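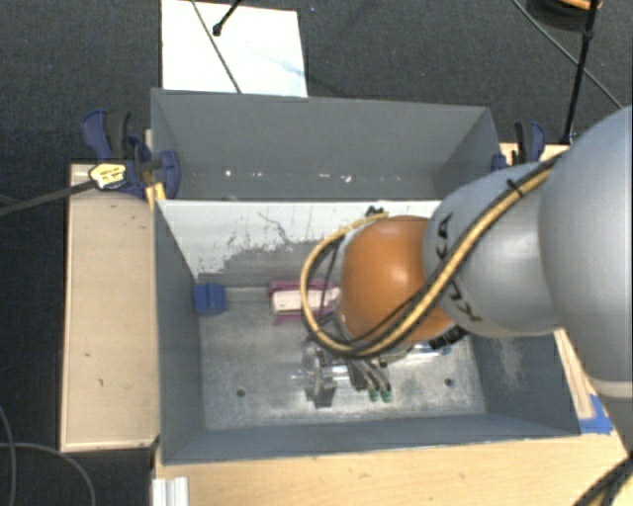

OK I have been putting off writing this up for weeks, so: a thread on moving our billing database off two aging servers and onto one new box, what it did for us, and the bits I'd do differently. Long one, get a coffee.

Background. I look after infrastructure at Nevau. We do invoicing for small freight companies, which sounds sleepy until month end, when everybody on earth wants their statements before breakfast. The whole thing sits on one big relational database that is older than some of my coworkers.

Until this spring it lived on a pair of servers we bought secondhand. They were fine! I was fond of them! But the nightly batch had crept up to the point where it was still chewing at 7 a.m., and the support desk could feel it the moment they logged in.

We looked hard at putting it all in the public cloud. I wanted that to be the answer, because I like not owning fans. Then Sajib Navaratnam (our finance lead, very patient man) sat down with me and went through a year of usage. Our load is flat for most of the month and then a cliff. The database never gets to shrink, so we'd have paid for the cliff all month long.

So we split it. Web front end and document storage went to the cloud, where they can grow and shrink as they like. Database stayed with us, on new hardware, in a rack we rent at the Vusari data center across town. People call this hybrid and make it sound very grand. For us it's one private link and a lot of firewall rules.

The new machine has 40 cores and more memory than the entire database takes up on disk. I cannot tell you how happy that second part makes me. The working set just sits there in RAM being fast.

Funny thing, though: the cores are the part we argued over most and the part we use least. Most of our speedup came from memory and from storage that doesn't make you wait. If your database is like ours (lots of little reads, one monster batch), spend there first.

Now the part everyone asks me about, the move itself. We set up replication from old to new and let it run for 72 hours before touching anything. Every few hours a script compared row counts and checksums, table by table.

It found one mismatch! A table of fuel surcharge codes, where an old import job was writing straight to the standby and skipping the primary. Been doing it for years, apparently. Damir Kos tracked it down in an afternoon, and I'm still a bit in awe.

The actual switch took 29 minutes of read-only mode, starting at 2 a.m. We'd rehearsed it so many times that I was almost bored, and I mean that as the highest praise. If you're doing one of these, rehearse until it's dull.

What we rehearsed, in case it helps: stop writes, drain the queue, wait for the replica to catch up, promote it, repoint the app, run the smoke tests, open writes. Also the whole thing backwards. We did the backwards version more often than the forwards one.

First month end on the new setup was December, our worst of the year. 4,000 customer statements in the opening batch and it was done before I'd finished brushing my teeth. I refreshed the dashboard because I assumed it had crashed. Nope, all there!

Things I'd change, part one: DNS. We left the time-to-live on the database hostname far too high, so a couple of app servers kept knocking on the old door after the switch. Easy fix, but lower it the day before. Put it in the plan in big letters.

Part two: licenses. Our reporting tool, Clandisine, is licensed by core. You see where this goes. We had it in a virtual machine pinned to a handful of cores within a day or so, but please read your license terms before the hardware shows up and not after.

Part three: power. The new box draws more than one of the old ones at startup, and our rack contract had a cap that I'd read and promptly forgotten. The folks at Vusari spotted it and moved us to a second feed before we plugged in. Be nice to your data center people. Send them cookies.

Someone asked about backups. Same schedule as before, full nightly and logs shipped every few minutes, but we now restore one into a scratch partition every single morning and run queries against it. That's possible only because there's room to spare on the machine. Best side effect of the whole project, if you ask me.

Someone else asked about analytics. Yes! We run a read-only copy in its own partition, so the sales team can write the most horrifying joins known to science and billing never notices. They've started finding real stuff too, like lanes where customers always pay late in the same season.

Next up is Ivanov, which is what we call the ancient scheduling service (named after a chess opening somebody thought they remembered). It still lives on one of the old servers and it has opinions about time zones. Damir has already started a doc titled "oh no."

Happy to share the checksum script if anyone wants it. It's ugly but it works, and the comments are mostly polite. Replies are open, ask me anything about replication lag, I could talk about it all night.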